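**Presholm community kitchen, walk-through, Jun 22, 2019**

Checked by Zohreh Ranjbar

- [x] Extinguisher by unit 3: gauge in the green, and the pin is easy to reach now!
- [x] Back exit clear
- [ ] Walk-in door seal: small split near the hinge, Iman Radwan to order a new one

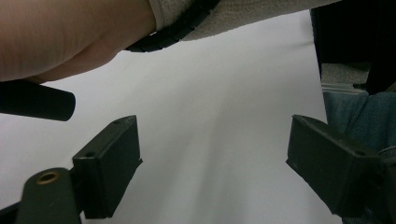
The new shelf labels are wonderful, by the way (so easy to read from the door).

- [x] First aid box full, 14 burn dressings
- [ ] Hood filter: cleaning due in July

Great work, everyone!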